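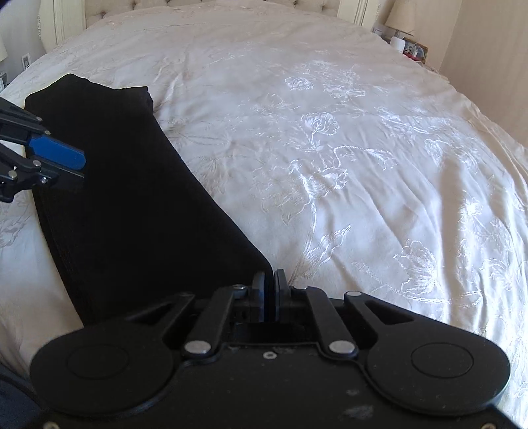

I'd been in Vandska for two nights before I understood why the whole village kept asking whether I'd slept. I thought they were being polite! They were checking whether I was ready for Nurkari, the long winter vigil that comes round every January, when the chapel on the hill stays lit from dusk until the first bell and you're meant to keep your eyes open with it.

I'm not a churchy person, really. I grew up with carols and the odd harvest service and that was about it. But I do love a festival with a walk in it, and this one has a proper walk — 233 steps cut into the hillside, taken slowly, with a candle in a jar and a bread roll in your pocket. The roll is for later. I ate mine at step forty or so and had to be given another by a very stern woman in a green headscarf.

Nearly 500 people come up now, which is far more than live here. Lots of them are grandchildren of families who moved away to the city, and you can tell who they are by their shoes. (Mine were worse.) Inside, there are 12 readings through the night, and between each one comes a silence that lasts as long as it takes a small taper to burn down. The first silence I spent worrying about my knees. By the fifth I'd stopped thinking about much at all, and I can still remember the smell of beeswax and damp wool.

Then there's jovik, the barley porridge with honey and poppy seeds, which is cooked in the yard and handed round after the last reading. You don't take your own bowl. You fill one for whoever is standing next to you, and then you wait, holding nothing, until somebody fills one for you. I found that bit oddly hard.

We came down in the grey light, everyone talking at once, and I slept until two in the afternoon. The bakery opens late that day, so if you go, buy your bread the evening before.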